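« La demande porte désormais sur la durée », observe Lorraine Pilkington, directrice des relations avec les adhérents de la coopérative d'habitants Pulent. Reçue au siège de l'organisme, elle est revenue sur la réforme des charges d'eau engagée en décembre.

Le parc compte 778 logements, dont 728 disposent d'un compteur individuel. « Les autres dépendent encore d'une répartition à la surface, que nos adhérents jugent inéquitable », reconnaît-elle. Le relevé a été confié à la société Provico. 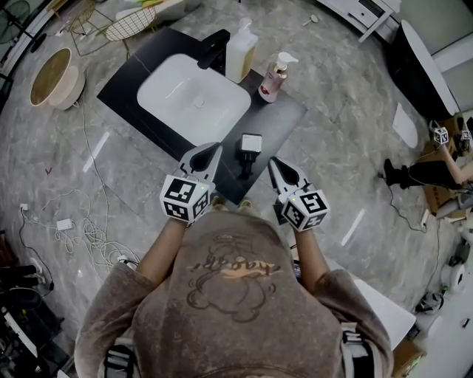
Interrogée sur le calendrier, Mme Pilkington se veut prudente. « Les colonnes de la résidence Gritden datent de la construction – leur reprise suppose l'accord de chaque occupant. » Un second passage sera proposé en soirée, jusqu'à 20 heures.

La régularisation figurera sur une ligne distincte de l'avis d'échéance.

776 partages · 2 commentaires

M. Kubíček
Et pour ceux qui ont emménagé en cours d'année ?

Odile_R
Toujours pas reçu mon relevé, bâtiment C.

Contact | © Pulent | Haut de page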